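Rack sorting with two arms: README and data card

Student project, Timis robotics club, bench group
Maintained by Asuka Sekiguchi and Rostam Mirzaei
Version 2, August

What this is

A set of recordings made by club members driving a two-armed robot by hand-held controllers while moving small cylinders in and out of a wooden rack. We made it so that our own members would have something to train on before the Fetix challenge, and we are putting it up so that other clubs can use it or compare against it. It is small. If you need variety of objects or rooms, you will want to mix it with something else.

The club meets on Monday evenings, but most of the recording was done during the summer break, in daylight, when the bench could stay set up from one day to the next.

The task

The rack is a low grid of slats with one compartment per cylinder. There are three versions of the task and every episode belongs to exactly one of them.

fill: cylinders start loose on the table and go into the rack, one per compartment.

shift: cylinders start in the rack and are moved to other compartments according to a pattern card.

straighten: cylinders start in the rack, badly placed, and have to end up lying flat within their compartments.

The operator may use either arm. Handing a cylinder from one arm to the other is allowed and happens in some of the shift episodes. The rack itself must not be lifted. It may slide, and it often does, because it isn't fixed down. We thought about clamping it and decided against it, since the challenge rules don't allow clamps either.

An episode starts when both arms are out of the rack and ends when the operator presses the pedal. We did not trim the ends, so expect a second or two of nothing much at the close of each one.

Contents

There are 200 episodes in the release. Of these, 156 are marked as clean, meaning that the final arrangement matched the target and nothing was dropped off the table. The rest are kept in a separate folder called rough. Please don't throw the rough ones away without looking. A fair number of them reach the right arrangement after a slip and a second try, and Rostam found that adding them helped with recovery in his tests.

The longest episode runs to almost 900 control steps. Most are much shorter. The straighten episodes are the shortest as a group.

Folder layout

clean/fill
clean/shift
clean/straighten
rough (all three tasks together, task name in the notes file)
cards (scans of the pattern cards used for shift)
tools (the playback script and the checker)

Each episode folder holds the head camera video, a table of joint positions for both arms, a table of gripper openings, the operator's commands, and a plain text notes file. The notes file gives the task, the operator's initials, the pattern card number where there is one, and anything the operator wanted to say afterwards. Some of the notes are long and some say "ok".

Known gaps in the files

Two of the shift episodes have no pattern card number. The operator used a card that was later redrawn and we no longer have the old one. The episodes are fine otherwise.

The gripper opening table was written in two different scales. Early episodes run from closed at zero to open at one, and later ones are the other way round. The header line of each table says which. The playback script reads the header and sorts it out, but if you load the tables yourself you must check. This caught three of us.

Video and joint tables have their own clocks. They are lined up at the first step and drift apart slightly by the end of a long episode. The tool called align in the tools folder corrects this well enough for our purposes.

How it was recorded

The operator stands at the side with a controller in each hand and a foot pedal. A second person sets up the table between episodes and reads out the card. We swapped places every so often, mainly because the controllers are tiring to hold up.

New operators did a practice session that was not kept. We told people to move at whatever speed they found comfortable. As a result there is a clear difference in style between operators, and you can usually tell who is driving after watching a few episodes. Asuka goes in from above and waits before closing. Rostam comes in at a slant and is already closing on the way down. Neither is wrong, but a model trained on a blend of the two tended to hesitate, so we suggest holding back one operator for testing and not mixing them blindly.

The arms run on the Ridetik controller software with the speed limit left at the club setting. We changed one thing, which was to lower the closing force of the grippers. At the normal force the cylinders shot out sideways when they were gripped off centre.

The bench
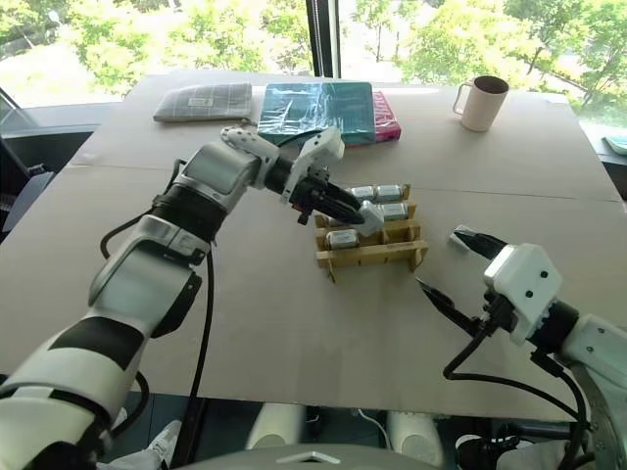 Left gripper down at the rack, right gripper open beside it. Head camera view.

We covered the table with cardboard for the recordings. The bare top gave reflections that confused the object finder we were using at the time, and the cardboard was what we had. It goes soft where the rack is dragged over it, so the sheets were turned or replaced now and then. Seams therefore move between sessions. If your method relies on a fixed background, be warned.

Lighting is whatever came in through the windows plus the ceiling lights on dull days. No blinds were used. In bright sessions the arms throw shadows over the rack, and the white end caps are the first thing to wash out. We have not corrected for any of this. The lighting column in the index file says bright, dull or mixed, filled in by eye.

The back of the table is not controlled. Books, a mug and so on come and go during the set, and they are outside the work area in every episode. The checker ignores that part of the view.

The index file

The index is a comma-separated file at the top level, one row per episode. Columns are episode number, folder, task, operator, card, lighting, steps, and result. Result is one of match, match after slip, or no match. Only the first counts as clean.

Asuka filled in the result column by watching every episode to the end. Rostam then did a second pass without looking at her answers. Where they disagreed the two of them sat down and watched it again. Most of the disagreements were over cylinders resting on a slat at one end, and the rule we settled on is that a cylinder touching the top of a slat does not match.

Suggested use

Train on clean, test on a held-out operator, and report the three tasks separately. An average over all three hides the fact that shift is a good deal harder. Our own baseline, in the tools folder, does reasonably on straighten and poorly on shift when the card asks for a move across the whole rack.

Please don't use it to judge how a method copes with new objects. All the cylinders are of the same sort and there is a single rack.

Sharing and credit

Free to use for study, teaching and club work. If you publish something, name the Timis robotics club bench group and say which version you used. Version 1 had a wrong step count in the index for the straighten episodes and should not be used any more.

People appear only in passing, as a shoe or a hand at the side of the table. Everyone who operated or helped agreed to the release. If you spot a face we have missed, write to us and we will take the episode down and cut it.

Still to do

Write up the rack measurements so that others can build one. The drawing exists but is on paper.

Rename the rough episodes so that the task is in the folder name.

Try the same cards with the Asadi grippers, which have wider pads. Rostam has them on loan until the start of term.

Add a short note on calibration to the tools folder. Until then, ask Asuka.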